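Janevix
Products / Campus and Careers Events / Bisar Careers Fair Kit

Bisar Careers Fair Kit

Everything a recruiting team needs for a table at a careers fair, packed in two wheeled cases that fit in the back of an ordinary car.

Overview

We love careers fairs. We love the noise, the nervous first-years who only came for the pens, the final-year student who has read your whole annual report and wants to talk about page one. What we never loved was the setting up, and that's where Bisar started: our own team used to turn up on campus with a roll of tape, a banner that leaned and a box of brochures with no bottom left in it.

Bisar is the kit we wanted back then. It has a backdrop, a counter that doubles as a storage cupboard, a tablet stand, a brochure rack and a light, and it all goes up without tools. Two people who have never seen it before can have it standing in some 40 minutes, and once you've done it a couple of times you'll be finished while the team next door is still hunting for the power outlet.

What's in the kit

Backdrop frame in folding aluminum, with a stretch fabric print that goes in the washing machine
Folding counter with a lockable cupboard and one inside shelf
Tablet stand, fits most tablets with or without a case
Brochure rack with 8 pockets
Clip-on LED light with a long cable
Extension cord with 4 outlets
Cable covers, spare clips and a cleaning cloth
2 wheeled cases with name tag holders

The fabric print

You can send us your own artwork or fill in the template that comes with your order. The print has a matte finish, so it doesn't flash back at people when they take pictures in front of it (and they will, especially if you have an offer to announce!). If your company changes its logo or you want a different look for internships and full-time jobs, you only reorder the fabric. It slips over the same frame like a pillowcase and zips along the bottom.

One tip from our design desk: keep the words high. Anything lower than your waist will be hidden behind the counter, behind you, or behind a student with a backpack. A short line about what you actually hire for works far better than a slogan. "We hire engineers, actuaries and people who can't decide yet" was on one of our favorite prints ever.

The counter

This is the part people write to us about. It's tall enough to stand at comfortably, so you're at eye level with whoever comes over, and it has a rounded front so two or three students can gather without elbowing each other. Coats, lunch and the spare brochures go in the cupboard. There's a small ledge inside the door for a phone charger, which we added after the first season and now can't imagine being without.

The top wipes clean. Coffee is fine. Permanent marker is less fine, but rubbing alcohol usually gets it off if you catch it the same day.

Collecting names

The tablet stand works with whatever sign-up form you already use. If you don't have one, Nernemus is our own form app and a season's license is included in the price. It asks for a name, an email address, a field of study and a graduation year, and it keeps working when the campus Wi-Fi doesn't. Entries are saved on the tablet and sent when you're back online. You can export the list as a spreadsheet and pass it to your applicant system from there.

We'd say ask for as little as you can. A student with a coat over one arm and a free tote bag over the other is not going to type their life story, and the good conversations are the ones you write a note about anyway. Nernemus has a notes box for that, visible to your team only.

Before you travel

Charge the tablet overnight and sign in to Nernemus while you still have a good connection. Check the booking form for the size of your space; the kit is happiest with a full table-length of room, but the counter and light can be used alone if you're squeezed. Many fairs start letting teams in early on the morning of the event, and some allow a drop-off the evening before. If yours is on a Monday, it's worth asking whether the hall is open on Sunday. 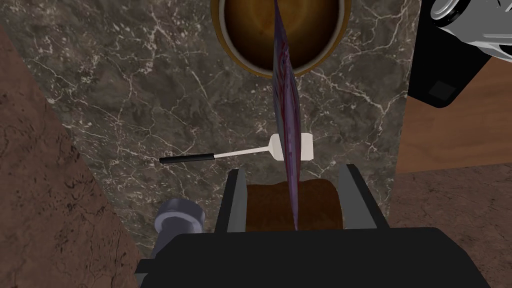

Pack the brochures last so they come out first. The rack holds a good stack in each pocket, and the lower pockets are a little deeper to take folders. We put the internship leaflets at the top left, where most people look first, and the general company brochure at the bottom, where it waits patiently.

Smaller and larger setups

For a coffee morning or a department visit, look at Pangaribuan, our tabletop version. It has a small backdrop that stands on any desk, the same tablet stand and a shoulder bag in place of the cases. Plenty of teams own both and lend the small one to colleagues who are visiting their old college.

If you have a corner space or a double booth, two Bisar frames join along one side with the clips in the box. Tell us when you order and we'll line up the artwork across the join.

Care and spares

Wash the fabric cool, hang it to dry and put it back on the frame while it's very slightly damp for the smoothest finish. Keep the iron away from it. Wheels, clips, zipper pulls and shelf pins are all sold separately, and we keep spares for every version of the kit we've made.

Ordering

The main season fills our print room quickly, so please send artwork before November if you need the kit for winter fairs. We'll email a proof for you to approve before anything is printed. Rental is available for single events, with a plain navy backdrop or your own print.

Request a quote
Download the artwork template
See the Pangaribuan tabletop kit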